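Recording demonstrations by remote control in the simulator

Last updated 02/08/2019 by Caoimhe Corrigan

These are the steps we use at Trarwood for teaching a two-armed robot a household task inside the simulator. You drive both arms with the hand controllers, the software records what you do, and the recordings are used later for training. You should already have Giraldo installed and the controllers paired.

Before you start

Close anything else that uses the graphics card. Giraldo will run with a browser open, but the arms begin to lag behind your hands and the recording picks up the lag as well. Charge both controllers. Sit on a chair without armrests.

Step 1. Load the room

Open the task list and choose a room. Each one loads with the furniture in a slightly different place. Leave it as it comes. If you reload until you get an easy layout, the robot only learns the easy layout.

Step 2. Line up your hands

Hold the controllers at waist height with your elbows bent, then press both side buttons together. The simulated arms move to match. If one arm jumps, let go, wait for it to settle and try again. Howard Holroyd's notes on wrist alignment are in the shared folder if this keeps happening.

Step 3. Practise the approach

Move without recording for a few minutes. Switch to the robot's own view, as this is the view saved with the demonstration. Bring one arm in towards the thing you want to work on and keep the other out of its way. Large pieces can fill a lot of the view, so go slowly near their edges and turn the wrist before you get close.

The left arm is reaching in towards the rim of a large framed unit, and the right arm is held nearly upright with its fingers pointing up.
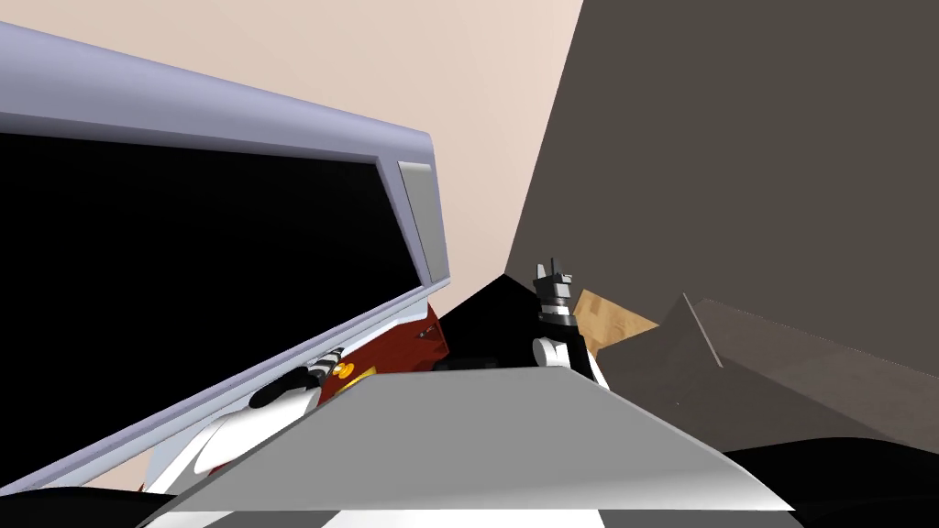
Step 4. Record

Press the trigger on the right controller once and wait for the tone. Do the task at a steady pace. Small corrections are fine and should be left in. If you drop something, stop the recording and mark it as failed. Press the trigger again when you finish, and keep still until the second tone.

Step 5. Check and save

Play the recording back at normal speed. Look for arms passing through furniture and long pauses at the start. Trim the pauses. Delete anything where an arm has gone through a solid object.

How many to record

We ask for 39 good demonstrations per task, with a break after every six. The last batch took Prapai Ruangrit nearly 28 minutes, breaks not included. Put your initials in the file name and copy the files to the Uvura drive before you log off.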